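Brekia G2 Desktop Service Cell
Two-finger gripper package for PC disassembly and module exchange
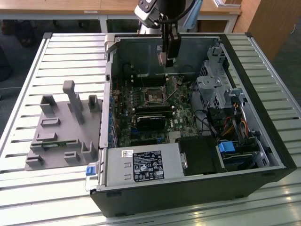 The Brekia G2 is a bench cell for opened desktop computers. It is sold to refurbishers, repair depots and training labs that handle mixed towers in small batches. The package covers removal and insertion of memory modules, release of drive latches, and unplugging of data and fan cables. It does not remove side panels. Towers are loaded by an operator, side panel off, lying flat with the interior facing up.

How it works

The arm approaches from above. A camera on the wrist locates the board and the case edges before each pick, so the tower does not have to sit against a hard stop. Placement within 9 mm of the taught position is accepted. Outside that window the cell stops and asks for the tower to be moved.

Fingers are parallel and close under force control. The default grip force for memory modules is 6 N. Higher values can be set per task but are locked behind the supervisor login.

Parts taken out of the tower go to a printed fixture plate beside it. The plate has slots for small boards and raised blocks that the gripper uses as a reference when it regrips a part. Print files for the standard plate are included with the cell, and customers may modify them. A plate that has been changed must be re-taught, including the regrip points.

Work surface

Slatted aluminum, T-slot. The tower can be clamped or left free. We recommend clamping for any insertion task. Lighter cases shift when a module is pressed home, and the position check does not repeat once the fingers are in contact.

Specifications

Gripper: two-finger, parallel, electric
Finger stroke: 84 mm
Default grip force, memory task: 6 N
Placement window: 9 mm
Vision: wrist camera, cable routed outside the arm
Stored tower profiles: up to 400
Fixture plate: 3D printed, gray, one supplied
Controller: Willems C-series, separate enclosure
Guarding: not included

Tower profiles

Each case and board combination needs a profile. A profile holds the position of the memory slots, the direction they run, the retention clip type and any areas the gripper must stay out of. Loose power supply wiring is the usual reason for a failed approach. Tie wires back where they cross the slots, or mark the area as blocked and let the planner go around it.

Profiles made with Plamwood Bench 2 can be imported. Those from the first version cannot.

Limits

The cell does not handle screws. CPU removal is not supported in the current release; support for lever-type sockets is planned for June. Power supplies exceed the rated payload and have to be lifted out by hand. Disconnect the tower from line power before loading. The cell has no means of checking this.

Supplied with the cell

Arm with wrist camera and bracket
Gripper and one spare finger pair
Fixture plate and print files
Controller and cable set
Software license, single cell

Not supplied: guarding, clamps, stand, antistatic equipment.

Ordering

G2-M: memory tasks only
G2-MD: memory tasks, drive latches and cables
G2-FP: replacement fixture plate
G2-FN: replacement finger pair

A G2-M can be upgraded to a G2-MD by license key with no change in hardware. Quotes are issued by Maltavside, the distributor for all Brekia bench products. Include the case models you intend to run and a top-down photo of each with the panel off.

Page last revised March 25, 2020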